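When Jadwiga Jakubowski started writing handling rules for shared lifts, her first draft fit on the back of an envelope. The current one is much longer, and she is very happy to talk about all of it. We met on a Sunday in the test apartment at Plekley, where she runs the working group on people and robots carrying furniture together. She had brought a marked-up copy, two pens and a bag of plums.

"I love this stuff!" she said before I had my notebook open. "People think a rulebook is the dull part. But a table is such a great problem. Two ends, two kinds of hands, one object, and everybody has to agree when it goes up and when it comes down."

The Plekley guide, which the group calls Flonen, covers small household furniture moved by one person and one two-armed robot. It starts with talking. The person says out loud what is going to be moved and where, and the person gives the word to lift. The robot never starts a shared lift on its own.

"That was our biggest argument," Jakubowski said. "Obinna wanted the robot to be allowed to start if it had a good grip and the person looked ready. And I said, what does ready look like? I look ready when I'm scratching my nose."

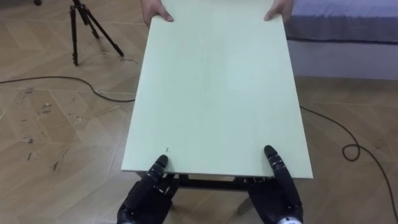

Who decides when a shared lift stops?

Either side can stop it at any time, but only the person can start it again. Under the guide, a spoken "stop" counts, and so does any sudden change in the pull on the robot's hands. After a stop, both sides hold still until the person gives a fresh word.

Obinna Jibrin, who lost that argument, has come around, more or less. He works on the grip section and joined us for the second half of the morning. His favorite rule is about where the hands go. The robot should take its end with the hands spread wide, near the corners, so the load can't swing around a single point in the middle.

"You'd be amazed how much calmer it gets," he said. "With the hands close together, a little tug from the other end turns into a big twist. Spread them out and the table just behaves. We put it in bold."

He also likes the rule on force. The grip should build slowly, then hold steady, and the robot must not squeeze harder to make up for a bad position. If the position is bad, it lets the load rest and takes hold again. Jibrin drew me three versions of this on a napkin, all of them with arrows (I kept the napkin). 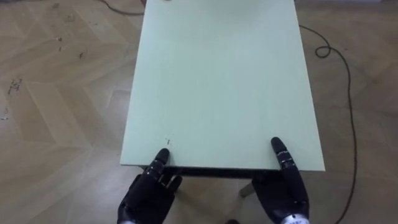

Both index fingers at the near edge of the tabletop.

The group logged 2,816 practice lifts before the text was sent out for comment, and 166 comments came back. Henryk Wasilewska read every one. Plenty were about wording, he told me, and he fixed those the same evening. The ones that kept him up were about the floor.

"We'd written a lovely page on hands and hardly a line on feet," Wasilewska said. "Then a reader asks what happens when the person is walking backward. Well, that's the whole job, isn't it? Somebody is nearly always walking backward."

So the floor got its own section. Walk the route first, without the load. Move cables off it where you can, and where you can't, name them out loud before the lift and pick a path that doesn't cross them. The person going backward sets the pace, and the robot matches it, even if that pace is a crawl. 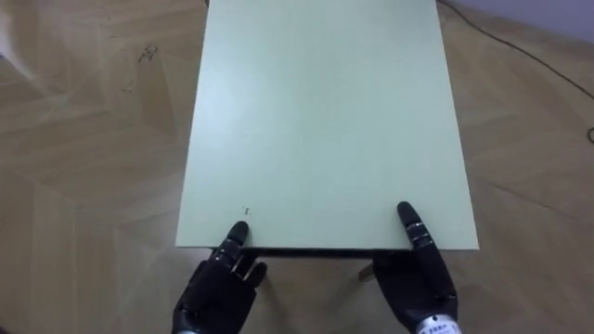
Wasilewska would like to see that last rule copied everywhere, in warehouses and hospitals as much as in homes. He has been trying it out on his brother-in-law with a sofa and no robot at all, and says it works just as well.

Setting down has its own page too. Jakubowski calls it the part that people rush. The guide asks for a pause just above the floor, a word from the person, and then a slow release, with the robot letting go last.

"Last!" she said, tapping the page. "Your fingers come out first. I will die on that hill."

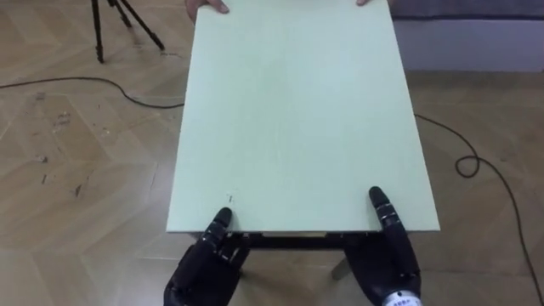 A person's hands at the far end, the robot's at the near one.

Not all of it is settled. The group is still split on glass tops, and Jibrin would like a rule for stairs, which Jakubowski thinks should be a separate guide. There is also the matter of children and pets in the room. The draft says to wait until they have left, and one reader asked, quite reasonably, what to do about a cat that won't.

"I've got 2 pages of notes on the cat," Jakubowski said, and went to find them.

The next draft of Flonen goes to the group in March. Jakubowski wants it short enough to read standing up, with the start and stop words on the first page, and she is already cutting.

Contact the editors | © Pralitine | Back to top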